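Mollgate Mini Bar Fridge, White
Hire and second-hand sales, from my shed to your spare room
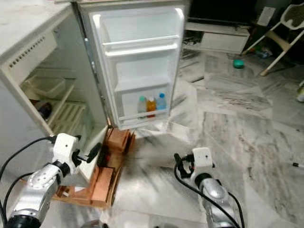

G'day, and welcome to the fridge page! I'm Beverley, I look after the small appliances at Mollgate, and if you've rung up asking for "just a little one for the drinks" then this is the model I've probably tried to talk you into. I've had one going in my own sleepout for ages and I'd be lost without it come December.

It's a plain white single-door job with a flat top. People always want to know if they can put a kettle or a microwave up there. A kettle, yes, go for it. A microwave I'd rather you didn't, as the top marks easily and most of ours have picked up a scuff or two along the way. If you're fussy about that sort of thing, tell me when you book and I'll dig out the tidiest one (no promises in school holidays).

What you get inside
There's a white slatted rack and a translucent plastic bin that sits up near the top. I keep cheese and leftover snags in mine. The bin lifts out, so you can carry the whole lot over to the bench while you make your sandwich, and it washes up in the sink with a squirt of detergent. Please don't put it in the dishwasher! We've lost two that way and Fulex, who do our spares, charge like wounded bulls.

The door is the bit I really like. You've got a shallow shelf up high with a raised lip, good for butter, sauce sachets, eye drops and whatnot, and then a deeper bin down low with a clear rail across the front. Three plastic bottles will stand side by side in there without any fuss, so that's your cordial, your iced tea and your water sorted. The clear rail is handy too, you can see what's running out without pulling everything up for a look.

About the stand
I reckon a small fridge straight on the floor is a pain in the back, and a worse pain when you come to mop. Ours can go up on a brown wooden stand, made from blocks and slats, that gets it off the ground. Warrick Rewi knocks them up for us. The stand is an extra $40 to buy, or free with any hire of more than 18 days. Put it down on a level bit of floor first, then lift the fridge on with a mate. Don't drag it across.

Delivery and all that
Hire is by the fortnight or the month. Tala Nassar does the van run and she'll bring it to the door, or up one flight of stairs if you ask nicely. Stand it upright for 2 hours before you switch it on, and leave a bit of a gap behind for the air to get round. If it arrives with a funny smell, wipe it out with bicarb and warm water and leave the door open for the arvo.

Bond is $400 for events and nothing at all for students with a current card. We take the fridges back in whatever state, but a quick wipe and an empty door bin would make my day!

To book, ring the shed before 4 pm or leave a message with your suburb and how long you want it for.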